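Can I sit in the public gallery for a sentencing?
Posted in Courts and Crime, Oct 26, 2024

Hi all. I've been following a fraud case at Golton Crown Court since June. The chap was convicted of taking deposits for kitchens he never fitted, and my mum was one of the people who paid him (700 pounds, gone). Sentencing is coming up and I'd like to be there, but I've never set foot in a court in my life.

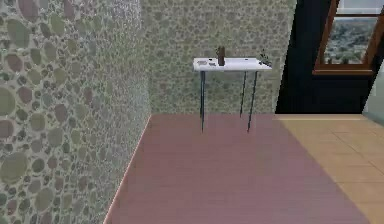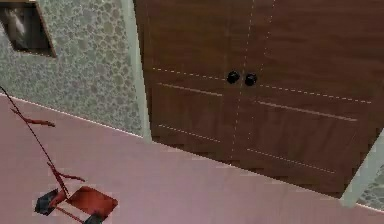
Do I have to book? Can I take notes? And will mum get her money back, or is that a separate thing altogether? She's been told three different stories and I'm fed up of guessing.

Temby422
No booking needed, you just turn up! Most Crown Court hearings are open to the public, so go through security, look for his name on the list by the door and ask an usher which courtroom it is. Get there early, mind. I went to one at Goston and they'd moved it to another court and put it back till after lunch, and I'd only paid for two hours' parking. Phone off, no photos and no recording, they're very hot on that. Notes are normally fine in the public gallery but I'd check with the usher before you start scribbling.

On the money, the judge can make a compensation order as part of the sentence. The prosecution needs to know what she lost, so if mum hasn't sent in her bank statement or receipt she should ring the officer in the case now and not leave it till the day.

igwe_lane
Wouldn't hold your breath. My brother was awarded 1000 and it comes in dribs and drabs, he's had 200 so far. They look at what the person can afford to pay. He'll probably get a suspended sentence anyway, they all do.

Temby422
Bit gloomy, that! It depends on the amounts and whether he's done it before. But yes, instalments are common, and it's the court that collects the money, so she won't have to chase him for it herself. Tell her to let them know if she moves house or changes her bank.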